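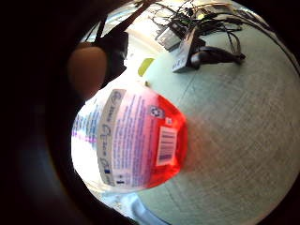
Gendberg, 3 de mayo

# Mesa plegable Osman 606

La mesa Osman 606 forma parte del catálogo de mobiliario para colectividades de Perlow y se destina a comedores, salas de reunión y centros cívicos. Sustituye al modelo anterior, cuya comercialización finalizará en septiembre.

## Características

- Estructura de acero con acabado en polvo de poliéster
- Tablero estratificado con canto redondeado
- Patas plegables con bloqueo automático
- Capacidad: 6 plazas
- Carga máxima repartida: 226 kg
- Acabados: haya, gris perla y blanco

El tablero admite la limpieza diaria con un paño húmedo y detergente neutro. No deben emplearse productos abrasivos ni disolventes. Las manchas de tinta o de colorante alimentario se retirarán lo antes posible.

## Almacenamiento

Las mesas plegadas se apilan en horizontal, hasta un máximo de 7 unidades, sobre el carro Allent, que se suministra por separado. El carro dispone de ruedas giratorias con freno y es compatible con toda la serie Osman.

## Pedidos y garantía

Los pedidos de centros públicos se tramitan mediante presupuesto previo. La entrega incluye la descarga a pie de edificio; el montaje en sala y la retirada del mobiliario usado se contratan aparte. La garantía cubre los defectos de fabricación de la estructura y de los mecanismos de plegado. Los tacos antideslizantes de las patas se consideran piezas de desgaste y pueden solicitarse como recambio con la referencia de la mesa.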